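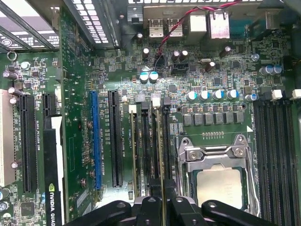

The SLOT5_PCIe x16 slot on a green workstation board.

How I Make Quince Paste (and What to Do With the Leftovers)

Every April our quince tree drops more fruit than two people can reasonably deal with. I used to give most of it away in shopping bags, left on porches all over Clenville, until Violeta Bustos handed me a slab of something dark red wrapped in wax paper and told me to eat it with cheese. I finished the slab that evening. The next morning I called her for the recipe, and I've been making it every year since.

Violeta never measures, so the amounts here are mine. I've written them down properly because Lindiwe Oosthuizen has asked me for them three times now and I keep texting her half the recipe.

What you need

899 grams of peeled, cored quince (yes, that's a funny number — it's what my first good batch weighed, and I've been superstitious about it ever since)
The same weight of sugar, or a little less, see below
One lemon
A vanilla bean, if you have one
Water
Neutral oil for the dish

You also want a heavy pot with tall sides, a long wooden spoon, and a dish lined with parchment. Wear long sleeves. I'm serious about the sleeves!

Picking and storing the fruit

Quinces are ready when they've gone from green to yellow all over and the whole kitchen smells of them. If yours still have green shoulders, leave them in a bowl on the counter for a week. The gray fuzz rubs off under the tap with your thumb. Don't worry about a few brown spots inside, just cut them out. Marthinus Van der Merwe, who planted our tree before we bought the house from him, likes to let his go a bit too far and says the flavor is deeper. Maybe it is, but very ripe quinces have less pectin and my paste came out soft the year I tried it.

Cooking the quince

Raw quince is hard as a board, so use your biggest knife and cut slowly. Quarter the fruit, peel it, and take out the core with a paring knife (a melon baller works too). Weigh it after peeling and drop the pieces into a bowl of water with half the lemon squeezed in.

Tie the cores and a handful of the peels in a piece of cheesecloth. That's where a lot of the pectin is, and it makes a real difference to the set.

Put the quince, the cheesecloth bundle, and the vanilla bean in the pot and cover with fresh water. Bring it to a boil, then turn it down and simmer with the lid half on until a knife slides through the pieces with no push at all. For me that's usually 30 minutes, but start checking early. Drain well, let it sit in the colander while you make coffee, and fish out the bundle and the vanilla.

Puree the fruit in a blender or push it through a food mill. I've done both. The food mill gives a slightly grainier paste that I like better, and the blender is a lot less washing up.

Adding the sugar

Weigh the puree now and use that number for the sugar. Equal weights is the old rule. I go down to 80 percent and it still sets fine, only it doesn't keep quite as long. Put both back in the pot with the juice of the other lemon half and stir over low heat until you can't feel any grit under the spoon.

Now the long part. Keep the heat low and stir every few minutes at first, then pretty much all the time toward the end. It will spit. Hot quince on a bare wrist is no fun at all, so lean back and use the long spoon. The color goes from pale yellow to pink to orange and finally a brick red, and mine takes well over an hour to get there. Put on a radio play or something.

It's done when you drag the spoon across the bottom of the pot and the track stays open for a couple of seconds before the paste closes over it.

Setting and drying

Oil the parchment lightly, scrape in the paste, and smooth the top with a wet spatula. Let it cool, then put it in the oven at your very lowest setting with the door cracked for an hour or so. Leave it out overnight, uncovered. In the morning it should lift out in one piece and feel firm, a little tacky on top.

If it's still soft, don't panic. Scrape it back into the pot and cook it down some more. I've rescued two batches like that and Unathi Mabaso, who's the pickiest eater I know, couldn't tell.

Wrap it in parchment and keep it in the fridge. It's good for months.

Ways to use it up

Sliced thin with any salty cheese, obviously.

Melted with a splash of water and brushed over roast pork for the last few minutes in the oven.

Cut into cubes and rolled in sugar. Hélder Nogueira takes a tin of these to his mother every winter and apparently never gets the tin back.

Stirred into apple pie filling, two or three spoonfuls, chopped small.

One last thing: don't throw out the poaching water! Simmer it with a cup of sugar until it's syrupy and pour it over yogurt, or add it to sparkling water with lots of ice. I keep mine in a jar in the fridge door and it's always gone before the paste is.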